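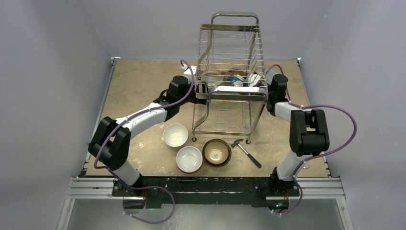 Cell 2, dish rack task, both arms at the rack.

Ticket: Second cell, equipment request and budget
Opened: October 15, 2020
Status: Open (was Closed, was Open)
Priority: Medium, according to the dropdown. High, according to me.
Category: Purchasing / Hardware / Other

Original request

We need to decide what to buy for the second bench before the quotes lapse. The two arms on the current cell are tied up with dish loading, and everybody who wants to run something else has to wait until the bowls are done. The bowls are never done.

I have three quotes in hand. Zarkton wants to sell us the same pair of arms we already own, with their mounting beam and one set of spare gripper fingers. Visser will sell us a different pair, slightly longer in the reach, with a controller that needs its own shelf and, I suspect, its own birthday. Talard does not sell arms at all but will rent them by the month, and their sales person writes very nice emails.

What I need from this ticket is an approved line for one of them. What I expect from this ticket is a discussion of cable ties.

Update 1

Asked to justify why the current cell can't be shared. Copied in the September booking sheet. It has 42 slots on it and dish loading has most of them, with the rest marked "maintenance," a word that covers a lot of ground around here.

Also asked whether we could buy one arm instead of two. We could. Setting a bowl in a wire rack is a two-arm job the way we've written it, and the one-arm version would mean redoing the task, the grippers and probably the rack. I priced the rack. The rack is the cheap part.

Update 2

Somebody changed the category to "Kitchenware." I changed it back.

Went through consumables with the log from the first cell open next to me, as these never make it into a quote:

Spare purple cables: we went through 18 on the first bench. Some of that was learning. I would budget for learning again.
Gripper fingers: one spare set per arm, minimum. The Zarkton quote counts one set for the pair, so add another.
Bowls: ceramic and glass, mixed shapes. Please let's buy these in one go this time. The expense claim with 15 separate thrift store receipts came back to me with a note on it, and the note was fair.
Cable ties: there it is.

Consumables come to $833 for the first quarter. Finance would like it to be a rounder number. I would like that too, but that's what the spreadsheet says and the spreadsheet has been right more often than I have.

Update 3

Reach question from the Visser side. They want to know how high we lift over the rack and how close the two grippers get when they're working on the same piece. Their concern is that the longer arms have fatter wrists and will argue over the middle of the table. Sent them this from the present setup:
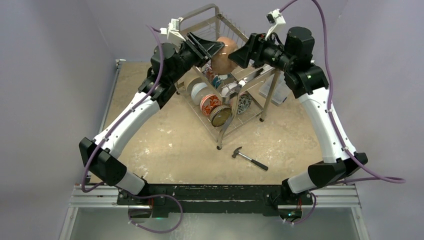 Muthoni Lukumay: Before we get any deeper into wrists, can I see the enclosure cost? Neither quote has walls in it. The last time we bought "a cell" we got two arms and a beam on a pallet, and the panels showed up on a separate order that came out of my travel line. I'm happy to approve arms. I would like to approve all of it once.

Reply from me

Fair. Enclosure was missing from all three. I asked Pivico, who do panels and rail, and they can quote once we tell them the table size. I have told them the table size. They asked whether that was the inside or the outside measurement, and I'm going to go find a tape measure.

Update 4

Inside. They wanted inside. I had sent outside. New drawing sent.

Visser came back in the meantime. They now think their wrists will fit if we mount the bases farther apart, which means a longer beam, which means a bigger table, which means Pivico gets a third set of numbers from me and stops answering. I've marked Visser as "possible" and moved it to the bottom.

Talard confirmed that rental includes the arms and the controller and excludes anything that touches a dish. So grippers are on us, and if a gripper bends we keep the bent gripper. After that the monthly rate looks less friendly. It still works if we only want the second bench for a short stretch. I was told the first bench was for a short stretch.

Where this stands

My recommendation is Zarkton, same arms as before. The spares can be shared between benches, we already know how to mount them, and I won't have to write a second manual. Add the extra fingers, add the consumables line above, add Pivico for panels and rail when the number arrives. One purchase order, Muthoni, all of it once.

Waiting on:
Pivico panel quote (inside measurement)
Zarkton to confirm the quote holds until the panel number is in
Finance to confirm that $833 is allowed to be $833

Update 5

Ticket was auto-closed for inactivity while I was waiting on Pivico. Reopened. If anyone knows where that timer is set, please reply here before it closes again.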